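Search this site
Type and press enter
Menu

Against the Round Table

Ginette Leblanc

Every office refit I have sat through in the last ten years has ended with the purchase of a round table. The desks go, or some of them go, and a patch of floor opens up, and the person with the budget looks at the patch and sees people talking there. So a round table is ordered, and a lamp is put on it so that it won't look like a cafeteria.

I have a grudge, and I may as well say where it comes from. Last October the firm where I do the books, a small outfit that shares a floor with two others in the Gronow building, took out four desks and replaced them with what the plan called a "soft collaboration point." The plan came from a design studio called Brakance. The table was the Hundisau, the mid-sized one, and it cost 3422 before delivery. I know because I paid the invoice. I was then asked, as a person with opinions about invoices, whether I liked it.

I did not dislike it. It's a handsome table. My trouble is with what it is supposed to do, and with the faith people have that furniture will do it.

The argument for a round table goes like this. It has no head, so no one is in charge. It has no corners, so people drift up to it and away again. It feels like a kitchen. People tell the truth in kitchens. I have heard versions of this from Pascal Bailly, who ran our refit, and from a brochure, and from a podcast Pascal played me in his car. I've never heard it from anyone who had to get a spreadsheet finished.

A round table is bad at paper. Lay out two sheets side by side and the bottom corners hang over the edge. It is bad at laptops, too, if there are more than two of them, because the backs of the screens meet in the middle. What it's good at is drinks. Put down a flat surface with no owner in any office in the world and within the hour there will be a cup on it, and the cup will stay. 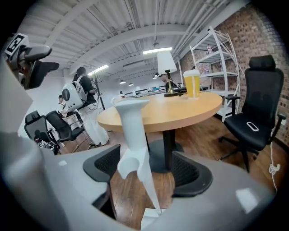
What bothers me more is the lamp. I have come to think the lamp is the whole trick. A table lamp with a shade says evening, home, somebody reading. Put one in an open office and it says that this spot isn't for work, or that work done here will be of a gentler kind. Meanwhile it stands on the only part of the table that everyone can reach. You can't spread out a floor plan around it. You can't see the person across from you without leaning. I asked if it could be moved to a shelf and was told it "anchored the setting."

Then there is the question of chairs. The studio drawings showed four low chairs with wooden legs, and we bought them, and within a month they had gone off to the walls, where people put coats on them. When anyone does want to sit near the table for longer than it takes to finish a coffee, they wheel over a proper desk chair, the mesh kind with the headrest and the arms. They do this because they have backs. A mesh chair next to a pedestal table looks wrong, I'll grant that. The armrests may knock the edge and the seat is never at quite the right height. It's still where a person with twenty minutes of real work to do would choose to be, and no designer's drawing ever includes it.

The desk chair is also where things get put down. I would like someone who plans offices to spend a morning looking at what ends up on seats. Phones, mostly. Chargers, a scarf, somebody's mail. A seat is the nearest flat thing that feels like yours, and it stays feeling like yours even after you've walked off. The shared table doesn't. People will leave a drink on a shared table and think nothing of it, but a phone goes on the chair or in the pocket. There's a whole theory of offices in that, and it does not favor the table.

And cables. The old desks had trays and holes and a strip of sockets at the back, ugly as anything, and they worked. A table on a single pedestal in the middle of a floor has nowhere for a cable to go, so the cables hang about near the walls and the people who need them hang about there as well. Ludivine Leclerc, who sits closest to our soft collaboration point, keeps a long extension lead in her bottom drawer and rents it out for favors. She's the only one who has profited from the refit so far.

I can hear the answer, since Pascal has given it to me more than once. The table isn't for work. It's for the moments between. Fine. But we had those before, at the end of the kitchen counter, standing up, for free. They were shorter, and I think they were better, and they didn't take away four desks with drawers.

It would be unfair to stop there, so I will give the other side what it's due. Kaja Vītola, who came to us from Jistton, says their whole floor was tables like this and that she talked to more people in her first week there than she has here in a year. I believe her. She also says she did her real work at home, after supper, and she did not seem to notice that she'd said it. When I pointed it out she laughed and said that was a separate problem. I don't think it is separate. If the office becomes the place where you chat and the kitchen at home becomes the place where you do the accounts, then somebody has swapped the furniture around and charged us for it.

What would I buy instead? A rectangle. Something long and plain, at desk height, with legs at the corners where you expect them and a power strip screwed along the underside. I'd put two good adjustable chairs at it, the same ones everyone has, so that no one needs to drag theirs across. I would leave the lamp out, or hang a light over the thing if it really is dark. I would spend 200 on hooks and a decent shelf by the door, and see how much of the clutter goes there on its own.

It would look dull in the brochure. Pascal says it would look like a school. I liked school well enough, and I could put my papers down there.

Posted 16 June 2021

3 comments

Mireille Charpentier
We have the square version of this mistake. Same lamp, more or less. I moved ours to the windowsill in March and it came back the next morning, so I moved it again. We're still at it.

deskbound17
Disagree about the paper. Who has paper? The table in our place gets used all day, you just have to accept that it's a lunch table. The phone on the chair thing is true though, I've sat on two.

Pascal Bailly
For the record, the low chairs were the client's choice, and I offered a floor socket. It was turned down on cost. By accounts.

Contact | About | Archive
© Ginette Leblanc. Please ask before reprinting.
Back to top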